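4. Setting up the sofa cell in the simulator

If you've come straight from section 3, you should have Welon installed and the license file sitting in your home folder. This section gets the arm, the sofa and the toy into the same world and behaving themselves. I've built this cell more times than I'd like to admit, so I'll tell you where I usually trip.

Before you start

You need the Uver scene pack, the Franka arm model and the Civirent gripper settings file. Close any other world you have open first. Welon will happily load a second one on top of the first, and you'll spend your lunch hour wondering why the wall flickers.

4.1 Placing the base

1. Open the scene pack and load the sofa world. Let it finish. The progress bar sits at the end for a while and then jumps.

2. Drop the platform in front of the sofa and lock it. Lock it now! If you leave it free, the arm's weight will nudge it when physics comes on and every number you type later will be slightly wrong.

3. Add the arm and snap its base to the top of the platform. Use the snap tool for this (the magnet icon, port 513 in the side list if you're driving it by script).

4. Turn on physics for two seconds, turn it off again, and look at the base. It should be where you left it. If it sank or hopped, delete the arm and go back to step 2.

Caution: don't fix a sinking base by dragging it up by hand. I did that for most of July and it cost me a whole batch of runs.

4.2 Adding the cushion and the airplane

1. Load the cushion and lay it flat on the seat. It's a soft-looking thing but the collision shape underneath is a plain box, so don't expect the dimples to do anything.

2. Load the airplane and set it on the seat past the far end of the cushion. Keep a little space between the two, or the left wing will catch on the cushion and the toy will spin when physics starts.

3. Bring the arm to its ready pose, then lower the gripper toward the nose of the airplane with the jog keys. Go slow near the armrest. The fingers are thin and they'll pass right through the fabric if collision checking is off, and then pop back out with a lot of enthusiasm.

4. Stop when the gripper is next to the engine and save the pose. I call mine "nose", you can call yours whatever you like as long as there are no spaces in the name.

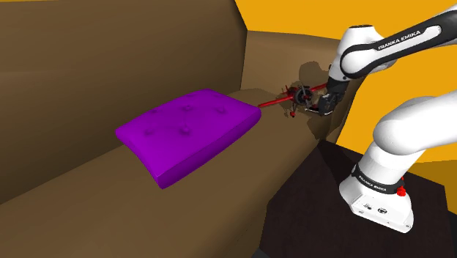
Figure 4-1. Gripper beside the engine, cushion flat on the seat.

Note: with the arm in this pose the right wing is partly hidden behind the gripper. If you're using the side view to judge your gap, swing the view over before you trust it.

4.3 Checking the reach

Now the part everybody skips (me too, until Veronika Vass made me write it down). You want to know that the arm can get to the toy and away from it without folding itself into a corner.

1. Load the saved pose and open the joint panel. Any joint shown in amber is near its limit. One amber joint is fine. If you have more, slide the platform a touch along the front of the sofa, lock it again and redo the pose.

2. Jog the wrist up and back down a few times, keeping the fingers pointed at the toy. You're watching for the elbow to flip. It's sudden and you won't miss it.

3. Switch to the second view and do the same again. 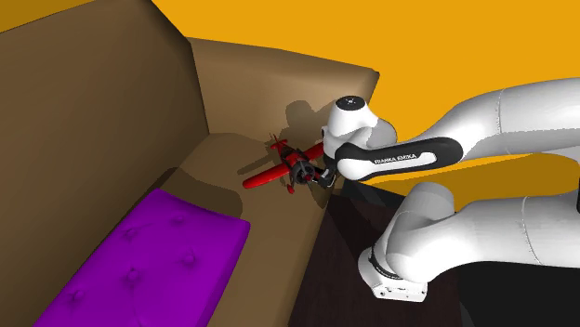 4. When both views look good to you, press Store and write the seed number in your log. Mine is 3358, and I keep 2972 as a spare for when I want the light to come from another side. The shadows get pretty hard with the default lamp, so if you're training anything on these renders, run both seeds.

Caution: Store overwrites the old pose file and doesn't ask. Copy the file out first if you care about it.

4.4 If something looks off

The airplane jitters on the seat. Lower the time step by one notch. If it still buzzes, lift the toy a hair and let it drop.

The arm loads all gray. The texture path is wrong. Point it at the Ķēniņš folder inside the scene pack and reload. Yes, with the accents, and yes, some unzip tools mangle them, so check the spelling.

The gripper won't close. You've probably loaded the arm without the Civirent file. Load the file, press Reset on the gripper only, and try again. You don't need to rebuild the cell.

Save the world under a new name before moving on to section 5, where we set up the grasp.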